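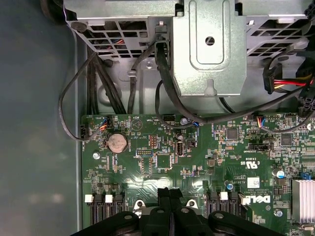
Second week of rehearsals for the Widemetti. We're doing the oratorio in the Plosham hall with a choir of 63 and a band of 25, which is tight on that stage.

The parts we hired had no rehearsal letters. I've gone through and added them to match the vocal score. Strings are done, winds by Friday.

Bar 141 in the second bassoon is a misprint. It should be B flat, same as the cellos. 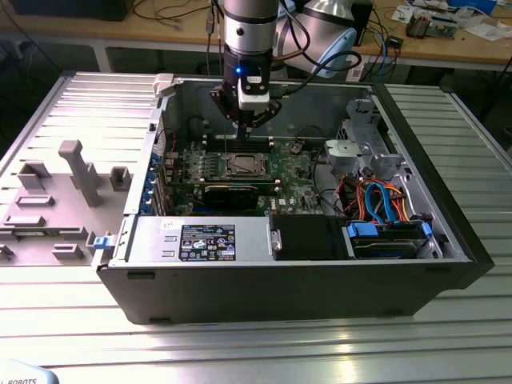
Tempo for the closing fugue is 80 to the minim. We tried it faster and the altos lost the words.

Harpsichord gets tuned at the dinner break. Please keep coats and cases off the lid.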